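Reducing Plate Waste in a Residential Dining Hall: A Study of Portion Size and Self-Service

Final Project Report
Course: Methods in Food Service Management
Authors: Hortensia Retamal, Rafsan Mollah, Brenda Gaete
Faculty advisor: Fermín Cabral

Summary

This report presents the results of a one-semester study of plate waste at Benine Hall, a residential dining facility serving undergraduate students. The study compared the amount of edible food discarded under two serving arrangements: full self-service from open counters, and staff-portioned service with free second helpings. Plate waste was lower under staff-portioned service at both lunch and dinner. The difference was greatest for starches and smallest for fruit. The report recommends a limited change in serving practice at the hot food counter and further study of dinner service.

1. Background

Food discarded by diners is a cost to the institution at several points. It must be purchased, stored, cooked, served, and hauled away. Benine Hall operates on a flat-rate meal plan, under which students pay once on entry and may take as much as they wish. Previous student reports in this course have examined kitchen trim and overproduction. None has examined what is left on the plate after the meal.

The dining hall manager, Eliseo Ochoa, agreed to give the project team access to the dish return area during lunch and dinner. He also supplied the menu cycle for the semester, which allowed the team to match meals of the same type across the two serving arrangements.

2. Research Questions

The study addressed the following questions:

Does staff-portioned service reduce edible plate waste compared with self-service?
Which categories of food account for most of the waste?
Do students report lower satisfaction when meals are portioned by staff?

3. Method

Observations were made at 18 meal periods, nine under each serving arrangement. Menus were paired so that each main dish appeared once under self-service and once under staff-portioned service. Students returning their dishes were asked to leave them at a sorting table. Team members scraped edible food into five bins: starches, vegetables, meat and other proteins, fruit, and mixed or unidentifiable food. Bones, peels, and paper napkins were removed before weighing. Beverages were not included.

A total of 2811 plates were collected over the study period. Each bin was weighed at the close of the meal period, and the total was divided by the number of plates collected in that period. Plates used for second helpings were counted separately in the log and then combined with first plates for analysis.

The same size and shape of plate was used throughout. The team considered testing a smaller plate as a third arrangement but did not have enough paired menus left in the cycle to do so. The question of plate size is discussed briefly below because it was raised often by students and by the advisor.

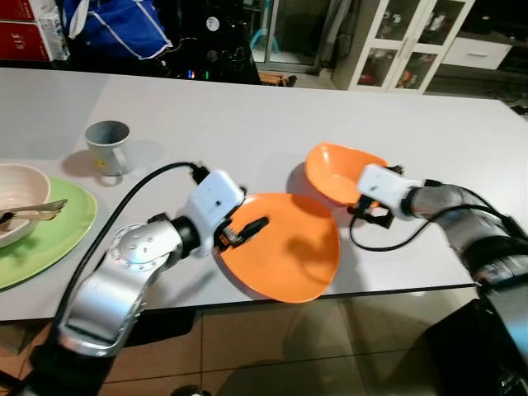 Does the shape of a plate affect how much food a person takes?
Published findings are mixed. A shallow plate with a wide rim leaves less room for food than a flat plate of the same width, but diners who are free to return to the counter may simply make a second trip. The team therefore treated plate shape as a condition to be held constant.

4. Survey

A short paper survey was offered at the exit during the last four meal periods, two under each arrangement. It asked students to rate the meal, the amount of food received, and the time spent in line. The team received 422 surveys. Of these, 307 were complete and were used in the analysis. Incomplete surveys most often lacked an answer to the question on time spent in line.

5. Results

Average waste per plate was lower under staff-portioned service in eight of the nine menu pairs. The exception was a pasta dinner, at which many students took a second helping and left part of it. Starches, mainly rice and potatoes, made up the largest share of waste under both arrangements. Vegetable waste fell slightly. Fruit was offered whole from a basket in both cases, and no clear change was found.

Meal ratings were similar under the two arrangements. Students were less satisfied with time in line under staff-portioned service, particularly at dinner between 6:00 and 6:30 p.m. Written comments asked for a choice between a small and a regular portion.

6. Limitations

The study covered one dining hall and one menu cycle. Students could see that plates were being sorted, and some may have changed their behavior as a result. Observations in November fell close to a holiday break, when attendance was low.

7. Recommendations

The team recommends that Benine Hall portion rice, potatoes, and pasta at the hot food counter, offer two portion sizes, and keep self-service for salads and fruit. A second server should be assigned during the first hour of dinner. The weighing procedure should be repeated after the change has been in place for one full menu cycle.

Acknowledgments

The authors thank Mr. Ochoa and the dish room staff of Benine Hall for their cooperation, and Professor Cabral for his comments on two earlier drafts. Copies of the weighing log and the survey form are held by the department office.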